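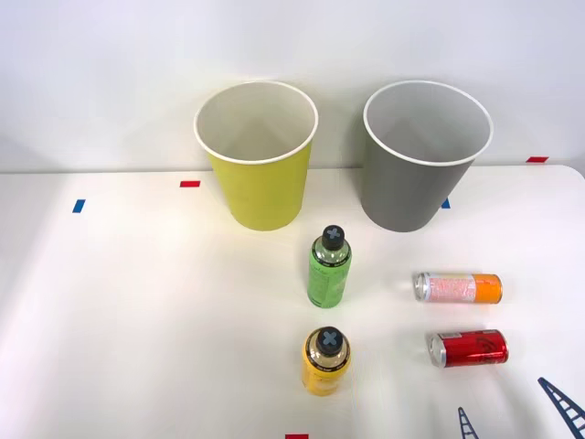
Tall cups, small bottles, slim cans. The cups take up the most room.

I have been reading about decanting again, so you can blame the internet for this one. The theory, if you haven't met it, is that drinks should be sorted by color. Green with green, yellow with yellow, everything in its own cup or bin, and once you've done this you will drink more water, waste less money and feel calm when you open the fridge. I have opened a lot of fridges and I have never felt calm.

Still, I gave it a go. I started small: a yellow-green paper cup, a gray one, a little green bottle, a little yellow bottle and a couple of slim cans. The first problem came up before I had moved anything. Is a yellow-green cup for the green bottle or for the yellow bottle? The color people must have an answer to this. I looked through the Conidine guide, which I paid for back in March and which runs to 86 pages, and the closest it gets is "trust your eye." My eye says both. The gray cup, I suppose, is for everything else in the world.

The guide does have a long section on labels. It wants a label on the shelf, a label on the bin and, in one case, a label on a basket of spare labels. I skipped that part. Small bottles come with labels on them already, and if I can't tell green from yellow at arm's length then tape isn't going to save me.

My second doubt is about the cups themselves. Everyone who sells storage loves a container that holds other containers. A tall paper cup looks neat on a table with a white wall behind it, I'll give it that. Put it on a real shelf, next to a jar of mustard and half a lemon, and you've got a paper thing with a wide top and a narrow base, waiting for somebody's elbow. The bottles stand up perfectly well by themselves. Why would I put a thing that stands up inside a thing that falls over?

Cans are another matter. I'm willing to be talked into something for cans. The slim ones roll, and lying down is how they end up in my fridge whether I plan it or not, usually behind the milk. Loltport makes a wire rack for them. I've seen it recommended on three different blogs in nearly the same words, so make of that what you like. I measured my lower shelf for it and the rack would fit if I gave up the egg carton. I am not giving up the egg carton.

There's also the Tornberg method — yes, it's called a method — where you lay everything out on a clear surface, group it by shape, and put back only the groups you can name. I liked this more than I expected to. "Small bottles" is a group. "Slim cans" is a group. It took no time at all and I didn't have to buy anything, although the website would very much like me to buy the tray. Where it fell down was the sauces. I have eleven sauces and no two are the same shape, and I wasn't going to name eleven groups.

One reader wrote in after my last post on this to say I was being unfair and that her pantry changed her life. Fine. She also said the pantry has 170 matching jars in it, and I would suggest that her life changed at the point where she had room for 170 jars.

So where did I end up? Bottles in the door, by height. Cans on the bottom shelf, flat, with a folded dish towel at the front edge to stop them rolling out. The paper cups went back in the cupboard to be used for drinking. I'll check again in a month to see if any of it has held, and my guess is the towel will be gone by then, on account of someone needing a towel.

Next time, the Liepiņa drawer dividers, which a couple of you keep asking me to try. I have my doubts about those too — they're bamboo, they're adjustable, and my drawers are neither square nor level.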